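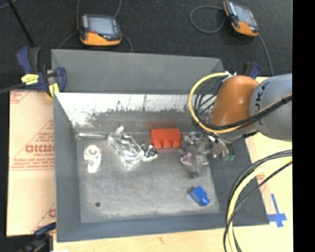 Questions fréquentes

Vous nous écrivez souvent, et souvent la même chose. Nous avons donc rassemblé les réponses sur cette page, que vous lirez sans doute après nous avoir écrit.

Girar, c'est quoi exactement ?

Une boutique de pièces détachées de plomberie et de quincaillerie, d'occasion ou de fin de stock. Nous récupérons ce que les chantiers, les faillites et les greniers laissent derrière eux, nous trions, nous nettoyons, nous remettons en rayon. Le catalogue compte en ce moment 278 références. Une bonne partie n'intéresse qu'un seul client en France, et nous l'attendons avec patience.

Vendez-vous du neuf ?

Un peu, en fin de série. Les pièces sous emballage d'origine portent la mention « neuf de stock ». L'emballage peut avoir jauni. Le joint à l'intérieur aussi, auquel cas nous le changeons avant l'envoi.

Je ne connais pas le nom de ma pièce. Puis-je quand même commander ?

C'est le cas de la majorité de nos clients, qui parlent de « machin », de « bitoniau » ou, pour les plus techniques, de « petit coude ». Envoyez-nous deux photos : une de face, une de profil, avec une règle posée à côté. Une pièce de monnaie nous dépanne. Une main, beaucoup moins, les mains étant de tailles variables.

Comment mesurer un filetage ?

Au pied à coulisse, sur le diamètre extérieur pour un mâle, intérieur pour une femelle. Ensuite vient la partie pénible : un raccord dit « 1/2 pouce » ne mesure un demi-pouce nulle part. Son filetage mâle fait environ 21 mm de diamètre, et l'on vous le vendra aussi bien sous le nom de 15/21. Ne cherchez pas à comprendre, donnez-nous les millimètres et nous ferons la conversion.

Le filetage de mon robinet ne ressemble à rien. Suis-je maudit ?

Peut-être. Les installations d'avant-guerre et les robinets rapportés de vacances posent parfois problème. Nous avons un tiroir d'adaptateurs Jositz, marque que nous sommes apparemment les derniers à stocker, et il sauve pas mal de salles de bains. S'il ne suffit pas, nous vous le dirons franchement et vous pourrez acheter un robinet neuf, ailleurs, avec notre bénédiction.

Les pièces d'occasion sont-elles testées ?

Les robinets, vannes et mécanismes de chasse passent au banc d'eau. Les raccords sont contrôlés à l'œil et au calibre. Les siphons sont rincés deux fois, et la seconde fois est pour notre tranquillité d'esprit. Nous ne vendons ni pièce de gaz ni groupe de sécurité d'occasion. Inutile d'insister, même gentiment.

Combien coûte l'envoi ?

Le tarif s'affiche au panier, selon le poids. Une rondelle part en lettre. Un lot de coudes en fonte part en colis, et le transporteur nous en reparle. Le retrait sur place est gratuit.

Quels sont vos délais ?

Les commandes passées avant 14 h partent le jour même si la pièce est à sa place. Si elle a migré dans un autre bac, comptez un jour de plus. En février, nous faisons l'inventaire et tout ralentit, y compris notre humour.

Puis-je retourner une pièce ?

Oui, dans les 19 jours, non montée et sans filasse. Une pièce recouverte de pâte à joint est considérée comme montée, quoi qu'en dise le courrier qui l'accompagne. Les frais de retour restent à votre charge, sauf erreur de notre part.

Reprenez-vous les vieux stocks ?

Volontiers, à partir d'une caisse pleine. Nous achetons le laiton, le chrome en bon état et les séries complètes. Les lots de la gamme Zultell nous intéressent toujours, surtout les manettes, que tout le monde casse. Nous refusons les tuyaux en plomb et les sachets de vis « qui peuvent toujours servir ». Nous avons déjà les nôtres.

Faites-vous la pose ?

Non. Pour nos clients du quartier, nous donnons l'adresse de l'entreprise Chaiyaporn, qui accepte de monter des pièces fournies par le client sans soupirer trop fort.

Peut-on venir fouiller dans les bacs ?

Oui, aux heures d'ouverture. Une seule règle : ce qui sort d'un bac retourne dans le même bac. Si vous hésitez, posez la pièce sur le comptoir et nous la rangerons.

Ma question ne figure pas ici.

Utilisez le formulaire de contact. Le téléphone fonctionne aussi, mais il est au fond de l'atelier, à côté du compresseur.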